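Print | E-mail

FOR RELEASE 7/25/22

Jorham band Brostex to release second album, with a hometown show in August

JORHAM — After two years of writing, rewriting and a good deal of coffee, the four members of Brostex are very happy to announce that their second album, "Wemitz," will be out this August on Rotich Records. The record has 11 songs, most of them first played at kitchen tables and back porches around Jorham, and the band would like to thank everybody who sat through the early versions and kept asking for more.

Listeners who know the first album will recognize the close harmonies and the slightly battered upright piano. There is also a good bit that's new — a cello on three songs, a short brass part on the closing track, and a long, slow waltz that the band nearly left off and now likes best of all.
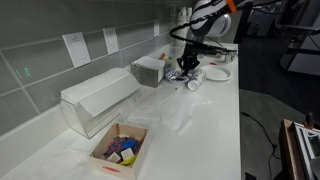
A round paper item in blue and white on the white countertop.

"Wemitz" will be pressed on vinyl in a first run of 1000 copies, each with a fold-out lyric sheet, and it will also be sold on CD and as a download. Orders placed before release day will come with a bonus recording of "Porch Light," taped live last winter with the audience singing along (rather well, we think!).

The release show will be held at the Rotich Ballroom in Jorham, where Brostex played its very first set to roughly 20 people, several of them relatives. Tickets are $15 in advance and $18 at the door, and children under 12 get in free with an adult. Doors open at 7 p.m., with music starting at 8, and the band plans to play the whole album in order before taking requests.
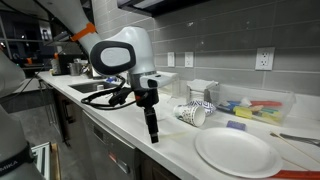 White countertop, with black cables looping across toward the back.

A short run of shows in neighboring towns will follow, and dates will be posted as they are settled. Record stores, radio hosts and reviewers who would like an advance copy are warmly invited to write to the press desk at Rotich Records, P.O. Box 2049, Jorham.

Print | E-mail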